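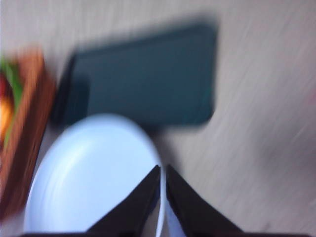 Savers who left money in easy-access accounts over the summer have a decision to make before October is out. Several of the better rates came with a bonus that ends after a year, and the drop when it goes can be steep.

Take a balance of £16,000. A cut of one percentage point in the rate takes £160 a year off the interest. Most people would notice that on a fuel bill, but few check it on a savings statement.

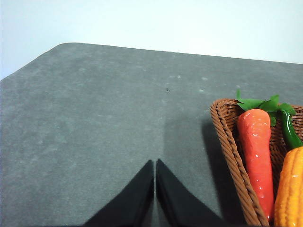
Photo: Berkdale Picture Desk

Regional lenders have been quicker than the large banks to compete. The Wokilberg Building Society pays the same rate to old and new customers on its main account, though it asks for a minimum of £200 to open one. Vik, which works only through an app, has no minimum but limits savers to three withdrawals a year. After that the rate falls for the rest of the term.

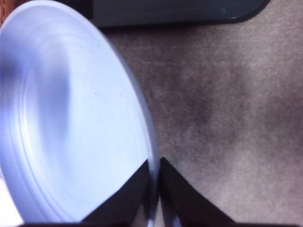
Limits like these are easy to miss. They tend to sit in the summary box, a page or two after the headline rate, and they matter most to people who use the account as a cushion for repairs or a gap between jobs. Anyone who dips in every month may do better with a lower rate and no conditions.

Fixed terms are the other choice. Purkilier offers one and two-year bonds, and the two-year bond now pays less than the one-year. That usually means the lender expects rates to come down. It could be wrong, and a saver who fixes for two years can't get at the money early.

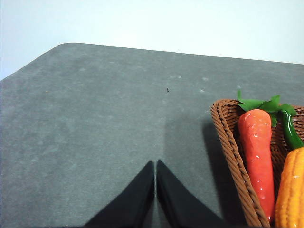 What to check before you move

Look up the date your bonus ends and put it in your diary a month ahead. Check whether interest is paid monthly or yearly, and whether the new provider will handle the transfer. Cash ISAs should be moved using the provider's form, as taking the money out yourself can lose the tax-free status.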